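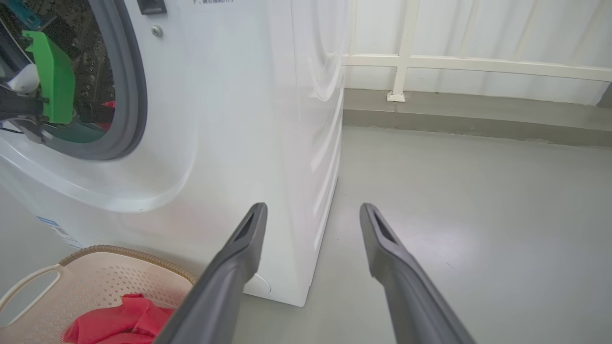
Amrit Kowalchuk demande si la pince doit être réétalonnée à chaque changement de lave-linge. Oui : la cellule Kevia se règle sur la position du hublot, qui varie d'un modèle à l'autre.

À quelle fréquence contrôler les doigts ?
Tous les 200 cycles - ou dès qu'un message d'écart s'affiche. Les vis se resserrent bras hors tension.
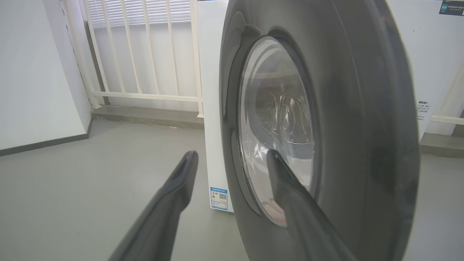 Le contrôle terminé, l'opérateur relance la séquence d'ouverture à vitesse réduite et consigne le résultat au registre de Draltham.

Où commander les pièces ?
Auprès du service Mustov, référence 537.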